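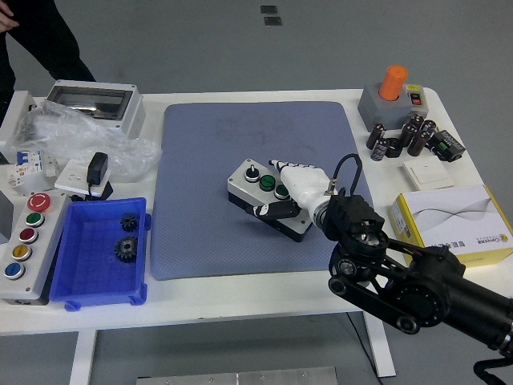 I've got a blister on my thumb from a joystick, which is a daft injury for a grown man, but it does mean the Tretero job is moving along nicely. We're up to 865 button demos as of this afternoon!

For anyone who missed my last post, I spend my days in Imirthorpe steering a robot hand through small jobs so that a learning system can copy them later. Each go gets recorded from start to finish, with the arm's movements and the camera view saved together, and then we do another one. And another one. My mum asked if I was building Terminators and I had to tell her that mostly I press a green button, let go, back off and press save.

July was all gears and trays. Now it's the control box, and I like it a lot more than I expected to. Buttons are fiddly! You come in a touch too high and the finger slides off the rim, or you come in too fast and the whole box skates along the mat (I've done that one more than I'd like to admit). Kojo Wumbei, who set up our recording software, wants those kept as well, so long as I recover and finish the press. His view is that a system fed only on perfect goes has no idea what to do when it's a bit off. I used to bin them out of pride, and he went through my bin and fished out some 200. Fair enough.

The list for this task has five prompts on it, things like "press the red button" or "turn the knob to the right", and they come up in a random order so I don't get into a rhythm. I move the box a bit between goes, too, and twist it round. The clutter stays on the table on purpose, all the capacitors and gears and what have you, so the model has to learn which bits to ignore.

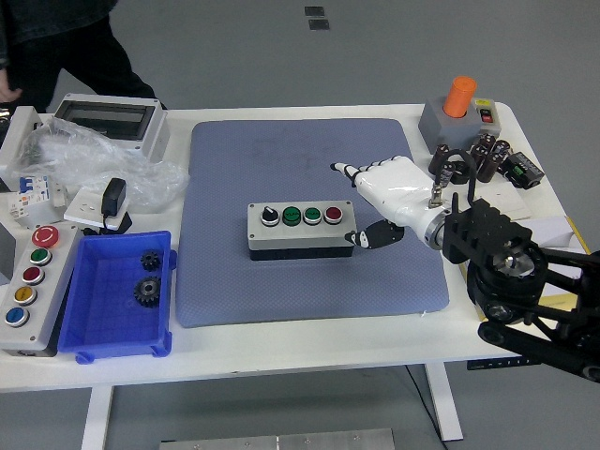 Lining up on the red one, index finger out.

Red is my favourite, being on the end with nothing to its right to knock into. The middle green is a pain. I've started tucking the thumb well under before I come across, and my rate has gone up to 10 clean goes before a tea break, where it used to be more like half that.

We tried a first training run on the Abubakari set last night, only the green presses, and I stayed late to watch. It went straight for the knob. Every time! Kojo reckons my labels got shifted by one row in the export, so that's tomorrow morning sorted, me and a spreadsheet.

Sundard want the knob turns next, and I've already been practising. Wrist first, then fingers, then try not to swear on the audio track. Plasters are on the shopping list.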